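Two arms on a black table: shared workshop build, project report

2021-12-01
By Ilze Kütt and Darius Adomaitis

1. What we set out to do

Our project was to build a two-arm robot station in the shared workshop at Kumdale and teach it to pick up small household things and put them down where we wanted. We were given the bench space in March and a budget that covered the arms but very little else. Chie Imai supervised. Triin Jankauskaitė did most of the wiring and Inese Ķēniņš wrote the logging software, which we called Husov.

2. The enclosure

The workshop lights are shared with other benches, so people switch them on and off all day. Our first tests went badly because the software saw the same block as two different colours before and after lunch. We hung black fabric round the table and covered the top in black as well. After that the readings settled down, though the dark green blocks became harder to find against the background – we come back to this in section 4.
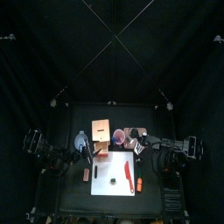

Fig. 1. The station from above, with both arms over the table and the cutting board in the middle.

The arms are fixed on the left and right sides so that their reach overlaps in the middle. Anything that needs both grippers has to be done there. Cable length was a problem on the right side and Triin had to remake one lead after it pulled out of its socket. We should have measured with the arm at full stretch before cutting.

3. Grippers

The first set of fingers was too blunt to get between two blocks standing close together. Darius redrew them with narrower tips and we printed them again in black. The new ones could reach into a row of blocks, but they had to come in at the right angle or they pushed the next block along. We ended up slowing the last part of the approach to 40 per cent of normal speed. It made each attempt longer and we kept it anyway.

Each gripper has its own small camera. The view from it is good close up and poor for judging distance, so the arm takes its rough position from the overhead camera and only uses the wrist view at the end.

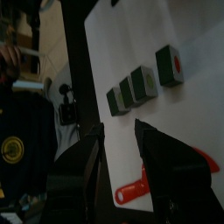

4. Tests and results

We ran 100 attempts at moving one block into a tray, with the block in a different starting place each time. The station managed 89. Most of the failures were blocks lying with a dark green side up, which the overhead camera lost against the black table. Blocks with a white face and a coloured dot on top gave very little trouble.

The tray caused a fault we had not planned for. Its plastic is shiny, and at some angles the glare was bright enough to be taken for the white face of a block. 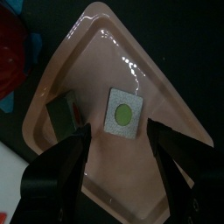

We tried turning the light down, but then the dark blocks were lost completely. In the end Inese added a check that ignores any white patch without a dot in it. A matt tray would have been simpler, and we would choose one if we started again.

Work using both arms together got less time than we wanted. We made 18 attempts at passing a block from one gripper to the other and did not reach a result we would rely on. The arms were not calibrated to each other closely enough. The next group should start with that and use the notes in the Husov folder.

Contact: Kumdale shared workshop, student projects desk
© Kumdale student projects
18 shares | 0 comments
Back to top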